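# Serving Dumplings and Buns from One Steamer Basket

Food Service Practicum, Wesden, Saturday, February 15, 2020

## 1. Background

Our group was asked to look at one small part of the lunch counter at Jardine Hall and suggest a better way to do it. We picked the steamed food table. Buns and dumplings were being brought out in separate baskets, and each basket needed its own pot underneath. The table is narrow, and with two pots on it there was no good place to put the lids down.

We wanted to know if one basket could hold a mixed portion for a small table of guests, and how to lay it out so that people can pick up what they want with tongs.

## 2. What we looked at

The counter sold 3,735 steamed pieces last fall term, according to the register export. Of these, 1,769 were buns and the rest were dumplings. The export does not say how many orders had both kinds. We went through the paper slips for the last month of term and found 567 slips, and mixed orders were common enough that we felt the idea was worth trying.

We did not look at cooking times. The kitchen sets those and we had no reason to change them. All our layouts were done as display and serving layouts.

## 3. Layouts

We tried 5 layouts over two afternoons. The first two had the buns in the middle with dumplings in a ring. They looked neat, but the buns were hard to get at without pushing the dumplings into the wall of the basket. The third had buns and dumplings in rows, and the rows took up too much room because the basket is round.

In the fourth we put all the buns on one side. This was easy to serve from, but guests sitting across from the buns had to reach over everything else.

The fifth layout is the one we recommend. The buns go toward the sides and the dumplings fill the space between them and the front. Colors are mixed a little so that the white pieces are not all together – we had no fixed rule for this and just moved pieces until it looked right.

## 4. Table setup

The pot stays in the middle of the table with one loop handle to each side. The basket sits down inside the pot. The lid goes flat on the cloth to the right, which leaves the left side free for plates. We used a pink cloth with a white grid, and the lines were handy for putting the pot back in the same spot after the table was wiped.

The portion in the recommended layout is three buns and seven dumplings.

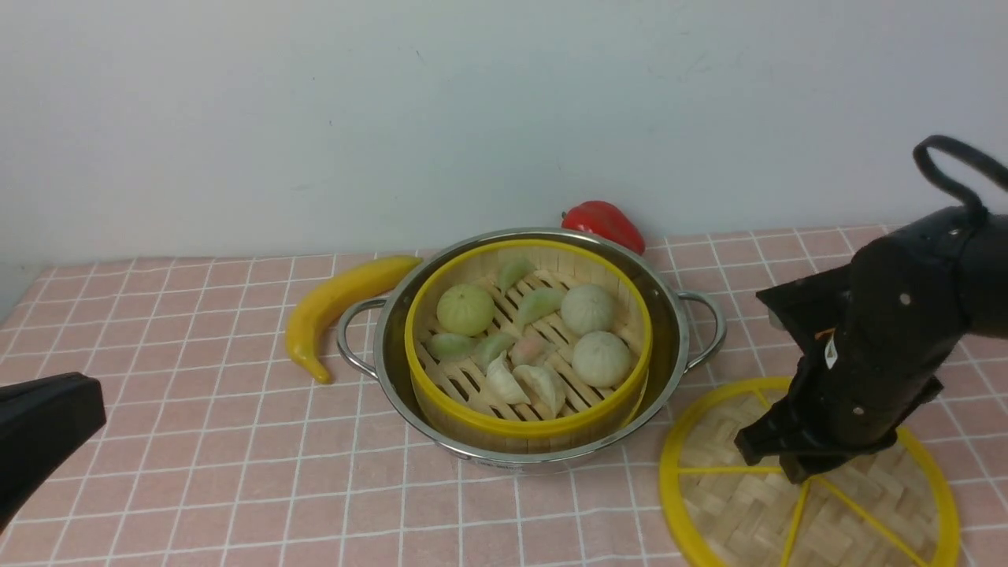
## 5. Problems

- Leaning dumplings. Two crescent shapes set at an angle to each other take less room, but they can come up together when one is lifted.
- Lid space. The lid is wide, and with plates on the same side it gets knocked. Keep that side clear.
- Labels. Guests asked what the different colors were. We printed small cards on Foloto stock, but have not tested them at the counter.

## 6. Next steps

The counter staff have agreed to try the mixed basket for two weeks in March. We will collect the slips again and compare them with the fall ones. If the cards hold up near the steam we will order more – otherwise we will write the colors on the menu board.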